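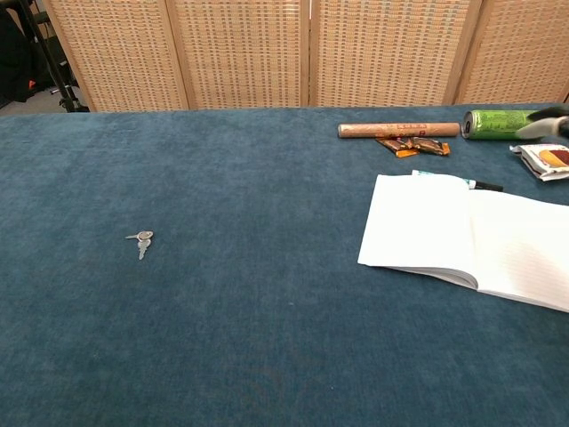

Search products Enter keyword Go

Plarken Heavy Table Cover, cut to size

Soft pile cover for dining tables, craft tables, card tables and trestles. Sold by the length, cut here, posted rolled on a tube so you don't get fold lines. Nine colours at the moment, see further down for which ones are short.

Price is per metre. Minimum order 2 metres. Part metres are fine after that, order to the nearest 10cm and put the exact figure in the notes box.

What it is

Polyester pile on a woven cotton back. Medium weight. Heavier than dress velvet, lighter than curtain velvet with lining on. Hangs well over an edge, doesn't slide about much on bare wood, will slide on glass or gloss paint. If yours is a gloss table get the Ement grip underlay as well (sold separately, trims with kitchen scissors).

Not padded. Not heatproof. We get asked every week. A hot dish will flatten the pile and possibly mark the table underneath too, so use a mat. Steam irons, glue guns, hair straighteners, same answer.

Not waterproof either. The wipe-clean one is the Lloyd, diferent page.

Sizes

Roll width 150cm, usable width 147cm once the selvedge is off. That covers most tables with a bit of drop. For a wider table you'll need a join, we can do this (flat seam, pile matched) but allow 6 extra working days and it can't be returned.

Measuring: length of table plus drop at both ends plus 4cm for hems. Same for width. Round tables, just give us the diameter and the drop. Extending tables, measure it extended. People forget.

Drop guide, only a guide
Craft or card table: 10 to 15cm
Dining: 20 to 25cm
Stall or display, front to floor: 74cm for a standard trestle, but check yours

Edges

Raw cut - free. Will shed for the first week or so, run a strip of tape along it if that bothers you.
Overlocked - thread matched as near as we can.
Hemmed - 2cm double turn, mitred corners. Best one for a cover that stays on all year.

Which way does the pile go

Runs down the length of the roll. Stroke it one way and it looks lighter, the other way darker. If you are ordering two pieces to sit side by side SAY SO in the notes and we'll mark an arrow on the back of each. Otherwise you may get them opposite ways and they'll look like two different colours. Not a fault, can't refund on it.

Hand marks and patches show up more on the dark shades. Brush back with a clothes brush, soft one, or just the flat of your hand.

Colours

Bottle, Ink, Slate, Petrol, Plum, Rust, Moss, Oatmeal, Black.

Oatmeal down to the last few metres. Plum is a new dye lot from January onwards and a shade redder than the old, so if you're matching an earlier piece send us a snip first. Rust back in, plenty.

Samples are free, up to 6 per household, second class post. Screens vary so please do get a sample, it saves everyone the bother.

Washing

30 degrees, inside out, gentle spin. On its own the first time, the darks let go of a fair bit of dye. No softener. Line dry or over a door, no tumble. Don't iron the face. Hang it in the bathroom while somebody has a shower and most creases drop out.

Candle wax: leave to go hard, crack off, then brown paper and a cool iron from the BACK.
Pet hair: rubber glove, slightly damp.
Glitter: sorry.

Delivery

Ordered before 2pm goes same day if raw cut. Overlocked and hemmed allow 34 hours in the workroom then posting on top. Tubes are long, up to 160cm, so if the door has to be answered tell us a neighbour or a safe place. Carrier won't leave in the rain.

Highlands, islands and NI all fine, same price, bit slower.

Returns

Uncut rolls and grip underlay, yes, 30 days. Anything cut or sewn to your measurements, no, unless we cut it wrong. If we did cut it wrong ring and we'll do another, no need to send the first one back.

Trade and bulk

Full rolls are 34m. Village halls, schools and wedding hire get the trade price from one roll up. Email for the price list, ask for Glenys Samuel in the workroom, she does all the big orders and will talk you through the seams. Best in the mornings.

Stock at last count 2,794 metres across all colours. Page updated 7/22/21, prices held till the end of the year unless the mill puts theirs up agian.

Related items

Ement Grip Underlay, 120cm wide
Lloyd Wipe-Clean Cover, plain
Lloyd Wipe-Clean Cover, small check
Liltov Tablecloth Weights, set of 4
Liltov Clothes Brush, soft
Plarken Light Table Cover, cut to size
Plarken Remnants Bag, mixed colours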